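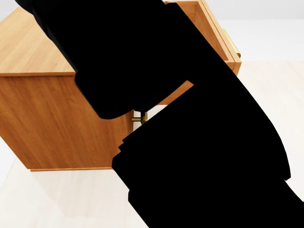 Furniture exchange returns in July

The furniture exchange of our street will open again in July, in the side hall of the Mensah building, from 9:30 in the morning. Last year many neighbors came for bookshelves and went home with chairs, so please measure your rooms before you come. Small cabinets and bedside tables go first.

Each household may bring up to five pieces. We ask that drawers are empty and that doors can close. If a handle is missing, bring the piece anyway -- Khôi Mạch keeps a box of old handles and will try to find one that is similar.

There is no price on anything. A table fee of 900 is paid only by people who wish to sell their own handmade work, and it goes to the rent of the hall. 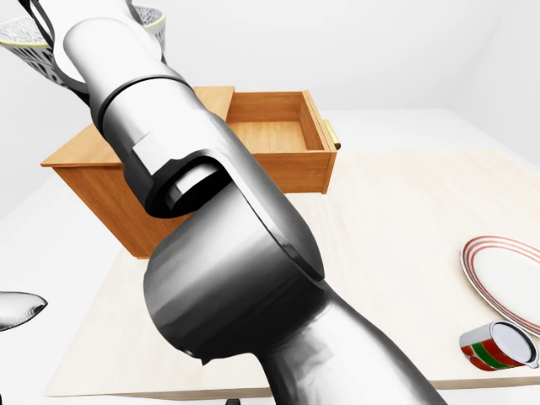
White and silver-gray, with one thin black band.

Large wardrobes are difficult for us this time. The stairs on the Wulska side are narrow and the elevator is still under repair. If you have a wardrobe to give, write to the newsletter and we will print a short notice with your phone number. The notice is free for residents.

What is left at the end of the day goes to the Stetico store, which has asked mostly for desks. Please do not leave mattresses at the door.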